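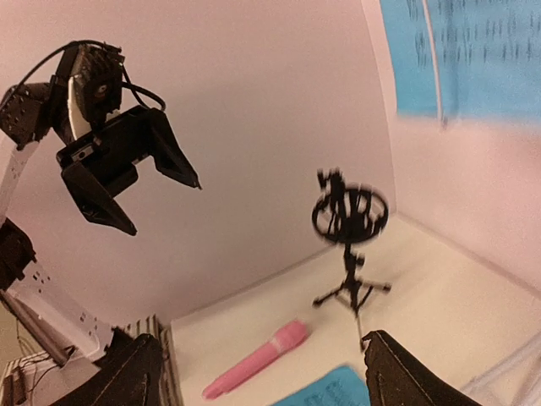
Trorgate, October

By Stela Dinu
2 min read

The Pruleo folding music stand came into the shop two winters ago, when my old one finally slid shut in the middle of a Christmas carol, and I have been telling people about it ever since. It folds down small enough for a tote bag, it weighs 1,070 grams with its sleeve on, and it stays where you put it even with a fat hymnal leaning on it (I've tried the fattest one we have!).

The desk tilts with one knob, a good big one that cold fingers can manage. Set it nearly flat for a conductor's score, or upright if you play the flute and like your page right at eye level. The legs spread wide or tuck in close, so two players can sit side by side without kicking each other all evening.

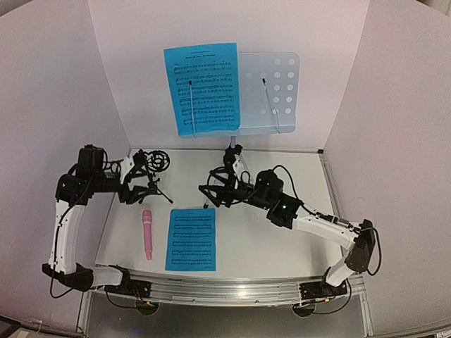
The lip at the bottom is deep enough for a pencil and a folder together, and there are two page clips on little springs. Raluca Ardeleanu, who teaches beginners upstairs from us, asked for softer springs, and Pruleo sent some. Those come in the box now. If you have an older stand and want a pair, just write and I'll pop them in the mail.

Folded length is 676 millimeters, and fully raised it reaches 1,536 millimeters, tall enough for most people to play standing up. If you're taller than that allows, have a look at the Muka extension tube. It fits the same collar and tightens with the same knob, and Silviu Enache in our repair room can fit it before we ship.
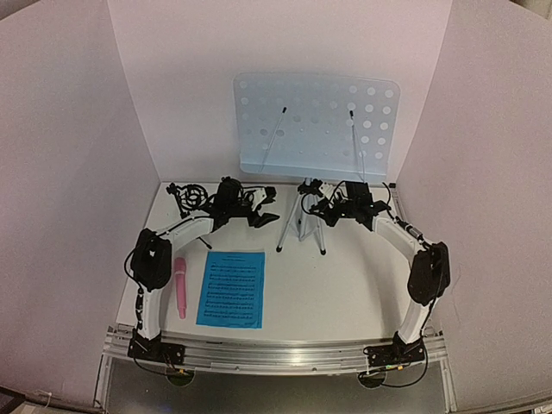

Care is easy. Wipe it with a damp cloth, dry it, and put a drop of light oil on the collar once a year. Please don't overtighten the tilt knob, as it strips the thread and then you'll be needing Silviu anyway.

Sleeve, clips and spare rubber feet are included. Orders placed before noon go out the same afternoon.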